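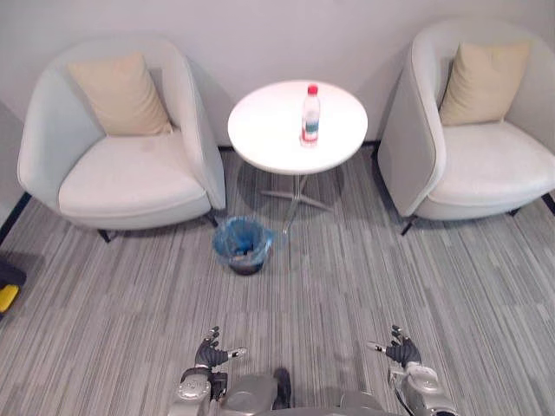

New seating on the second floor

The waiting corner outside the Paewai meeting room has been refurnished. The old bench went to storage in October, and the space has stood mostly bare since then. It now has two light gray armchairs with a round white side table between them, set against the plain wall. Each chair comes with a beige cushion.

The chairs are meant for short waits, phone calls and the kind of talk that doesn't need a room. They can't be booked. If you have a visitor arriving for a meeting in Paewai or Tullar, you are welcome to ask them to sit here until you come out. Please don't leave bags or coats on the chairs to hold a place.

Both chairs were ordered from Gorkelon, along with the table. The budget for the corner was 600 dollars, and the cushions were paid for separately out of the 200 dollars left over from the kitchen repainting. Several people asked for a third chair. We looked at it, but it would have narrowed the walkway to the copier, and the building rules call for a clear path of at least 40 inches. 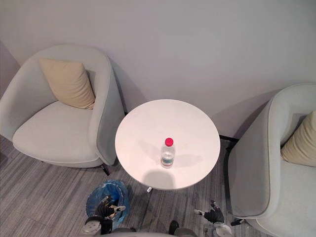 The side table and armchairs in the new corner.

A few points on looking after the furniture:

The upholstery is a pale fabric and will show marks. Water is fine on the table. Coffee, tea and soup should stay in the kitchen or at your desk. If something spills on a seat, blot it with a paper towel and tell the front desk the same day. Don't rub it, and don't use the spray cleaner from under the sink, which is for counters only.

The table has a shiny white top that scratches easily. Please don't drag laptops or keys across it. It is wiped down in the evening with the other tables on the floor, and anything left on it overnight goes to the lost and found shelf by the mail slots. Opened bottles and cups are thrown out.

The cushions stay with the chairs. The pair from the Jester room disappeared over the summer and only one came back.

If you move a chair to sit closer to someone, put it back when you are done. The chairs should face slightly inward, with the table between them and enough room at the back that they don't rub against the wall. The paint there is new and there is no spare can in this shade.

We have also been asked about a reading lamp. There is no outlet on that wall, and running a cord over the carpet is not allowed, so the ceiling lights will have to do for now. Requests for a magazine rack and a coat hook are still open. Comments on the corner can go in the box at the front desk or to the office services mailbox.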